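Speaker notes: Bed layers for family rooms
Salden Home Textiles Evening, 15 Nov 2023
Speaker: Jarosław Makowska
Slot 16 minutes, questions after. Handout is on the chairs.

Start
Thank the hosts. Say who I am – I buy bedding for Skodden and have done the housekeeping training there for the last few years. Ask who in the room makes more than one bed a day. Wait for hands.

The talk covers beds people live on during the day: reading, naps, kids, toys, a suitcase on the end. Hotel beds with six cushions are a different talk, and Pawlak is giving that one in January.

1. Order of layers
Sheet first, tucked at the foot and pulled tight at the sides. Then the warm cover. Then one patterned piece on top that can be taken off and washed without stripping the bed. Hold up the sample here and pass it to the front row. Get it back before section 3.

The top piece takes most of the wear. It should be the easiest thing in the room to wash. If it needs dry cleaning it will go in a cupboard by the second month and never come out.

Point out the difference between folding the top blanket across the foot and spreading it over the bed. Folded looks tidier. Spread protects more. In the Nornia apartments we started with folded and changed to spread after one season.

2. Color
Pick the patterned piece first and match the plain ones to it. People do it the other way around, buy a plain cover they like, and then spend weekends looking for a print that goes with it.

A white ground with a strong geometric print can sit over a rust cover without trouble. Teal in the print helps, being far enough from the rust that the two stay separate. Brownish mauve sits between them. Sheets and pillows can then go pale or grayish – mint, pink, gray-green – and they don't have to be a set.

Next slide. Let them look before talking. 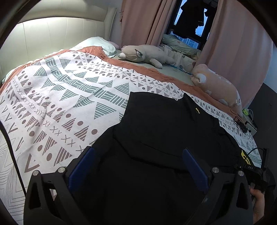
Jarosław, my kids would have a white blanket gray in a week, wrote Nornia's front desk when I sent the draft plan around, and could we please have something darker on top. Read that out, it usually gets a nod from the parents. My answer was that a busy print hides small marks better than a plain dark fabric, which shows every bit of lint. We tried both. They kept the white.

Scalloped trim: mention it briefly. It gives a plain cover a finished edge when the top blanket doesn't reach all the way over. Check the stitching before buying, pull on it a little, and look at the back.

3. Headboards
A padded cream headboard is comfortable to lean on and it will pick up marks from hair and hands. Brush attachment on the vacuum, every week, along the seams. Vertical seams collect dust toward the bottom, behind the pillows, so move the pillows first. Spot clean with a damp white cloth. Colored cloths can bleed.

Leave a hand's width between the pillows and the seams when the room is aired.

4. Soft toys
They stay on the bed. Every year somebody asks for a basket policy and every year the toys are back on the bed by evening. Put them along the far side, lying down, and make the bed up to them. Wash in a pillowcase tied shut, low heat, reshape while damp.

5. Costs (only if there is time)
Skodden sheet: 104 for the pair, trade price. Top blanket 124. Full change of one bed came in a little over 200 with pillowcases. Don't get pulled into thread counts.

Questions
Likely ones: wool next to skin, ironing (I don't), how many spares. Two top blankets per bed, one on and one in the wash. Ask for the sample back if it's still going around.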